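# Bedding Care and Orders: Common Questions

Answers apply to fitted sheets, flat sheets and mattress covers bought from Hotby, online or in the Trivham store. Updated Feb 3, 2026.
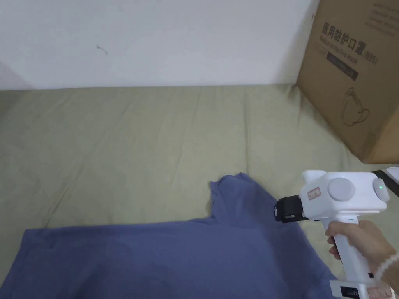 ### How do I know which fitted sheet size to order?

Measure the mattress itself, not the bed frame. You need the width, the length and the depth. If you use a topper, leave it on while you measure the depth. Standard pockets fit most mattresses without a topper. Deep pockets are listed separately on each product page.

### Should I wash new sheets before using them?

Yes. Wash them once on their own in cool or warm water. Dark and medium colors can lose a little dye in the first wash.

### What water temperature should I use?

Warm is fine for cotton. Use cool for the linen blend. Hot water will shrink both, and shrinkage is not covered by the warranty.

### My fitted sheet keeps coming off at one corner. What can I do?

Check that the long side of the sheet runs the length of the bed. The care tag goes at the bottom left corner on all our fitted sheets. If the sheet is on the right way and still slips, the mattress is probably too deep for a standard pocket and you should exchange it for a deep one.

### How do I get creases out?

Fold lines from the package usually go after the first wash. After that, take the sheet out of the dryer while it is slightly damp and put it straight on the bed. You can iron cotton on medium. Do not iron the waterproof mattress cover.

### Can I use bleach?

Only on plain white cotton, and only oxygen bleach. Chlorine bleach weakens the elastic.

### What is the difference between Nasix and Rojanasak?

Nasix is our cotton percale. It feels crisp and sleeps cooler. Rojanasak is the linen blend, heavier and a bit rough until it has been washed several times. Both come in the same sizes.

### Will a color I bought last year still match?

Maybe not. Colors are dyed in batches, and the whole range was re-dyed in July. If you need a close match, send us the batch number from the care tag. Batches 385 and 437 are the ones people ask for most, and we still have pillowcases in both.

### Do you sell single pillowcases?

No. They come in packs of 2.

### Can I return sheets after washing them?

Not for size or color. If a seam opens or the elastic fails, you can return them washed, and we would prefer that you did. Include the order number and a short note about the fault.

### Do I need the original packaging?

For unused items, yes. The cloth bag and the paper band should both be in the parcel. Any sturdy outer box will do.

### Do you supply hotels and rentals?

Yes. Orders of up to 1,000 pieces can go through the regular website. For anything larger, use the trade form so we can check stock first. Trade orders ship folded but without individual bags unless you ask for them.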